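Fetching fruit from a closed refrigerator with a two-armed humanoid
Final project report, Robotics and Control, Rorside

1. Introduction

Our project looked at one household task from start to finish: open the upper door of a refrigerator, take a piece of fruit from the compartment and put it in a basket on the desk next to it. Most of the earlier student projects on this robot started with the object already in the open, on a table. We wanted the door to be part of the task, because a mistake made at the door changes everything that comes after it.

The robot is known in the lab as Parry. It has a multi-fingered hand on each arm. We did not change the hardware. Our work was on the hand shapes, the order of the movements and the check that decides when to go on to the next stage.

2. Method

2.1 Software

Arm movements were planned with Gisov, the lab's own planner, and sent to the robot through Cirell, which also records the joint positions and motor currents. Before using the real robot we ran 1000 attempts in simulation with the refrigerator moved slightly each time. These runs were mainly useful for ruling out arm positions where the elbow came too close to the desk. They told us little about the fingers, as the contact model in the simulator is quite simple.

2.2 Opening the door

We first tried to open the door with the fingertips flat against the front face. The hand slid, and we gave this up early. The method we kept is a hook. The fingers are curled around the side edge of the upper door, one above the other, and the thumb goes across to the front of the lower door, just below the seam. The thumb then gives the hand something to push against while the fingers pull. Figure 1 shows the hand in this position.

The height of the hand matters more than we expected. If it is too low, the bottom finger comes down onto the seam and no longer bears on the upper door alone. If it is too high, the thumb misses the lower door and the whole load is taken by the wrist.

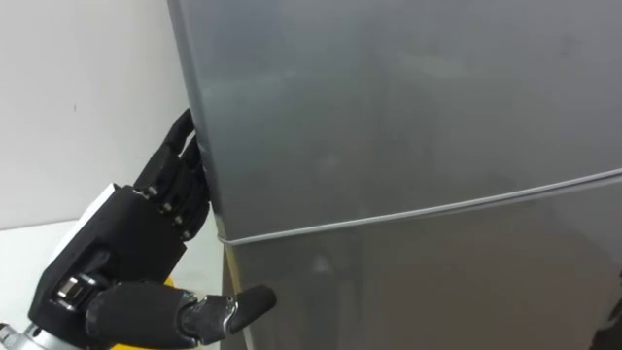

2.3 Taking the fruit

Once the check says the door is open, the right arm is raised until the forearm is nearly level and the hand goes into the mouth of the compartment. The left arm stays down at the robot's side for this stage. We kept it there on purpose, as moving both arms together made the body sway and the hand position drifted.

The fingers close slowly until the motor current reaches a set level, then stop. We used the same level for every piece of fruit. A softer fruit would need a lower one, and we did not have time to work out how to choose it. Fruit was placed near the front of the shelf in all trials, so the arm only had to reach a short way past the opening (Figure 2). 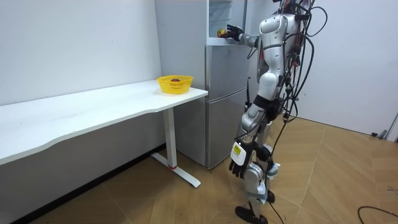 One comment at the interim presentation was that keeping the fruit at the front made the task too easy, and that a real refrigerator would have things standing in the way. We agree that this limits what the results say. We did try the back of the shelf afterwards, but the knuckles touched the shelf above and we left those attempts out of the results.

2.4 Moving to the basket

The hand is lifted clear of the compartment before the arm turns towards the desk. The basket stands near the end of the desk closest to the refrigerator and its position was fixed in the program. We lift the fruit well above the rim and then lower it – a direct path would be shorter, but in simulation it often caught the side of the basket.

3. Results

We ran 30 full trials on the robot. The door stage failed in 10 of them. Nearly all of these failures came from the hand arriving at the wrong height, and the rest from the check reporting an open door when it had only come partly away from the seal. In the trials that got past the door, the fruit was dropped in 2. Both drops happened during the lift, with the fruit held by the fingertips and no support from the palm. Every fruit that reached the space above the basket was placed inside it.

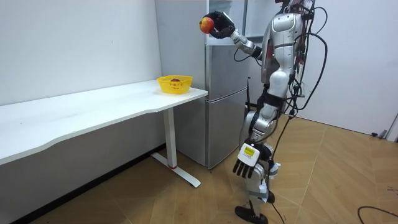

Figure 3. Right hand holding an apple up in front of the refrigerator, with the basket on the desk.

4. Discussion

The door is clearly the weak part. The hook itself holds well once it is in place, so we would put further work into getting the hand there. A camera view of the seam could be used to correct the height before the fingers close. At present the height is measured once at the start of a session and not updated, even though the robot's feet shift a little during the day.

The check for an open door also needs to be replaced. It uses only the change in motor current, and a door that sticks and then gives way can look the same as one that has swung fully open.

We did not attempt to close the door afterwards. The plan had been to push it shut with the back of the left hand, and the arm path for this is already in the Gisov project folder, but it has only been run in simulation.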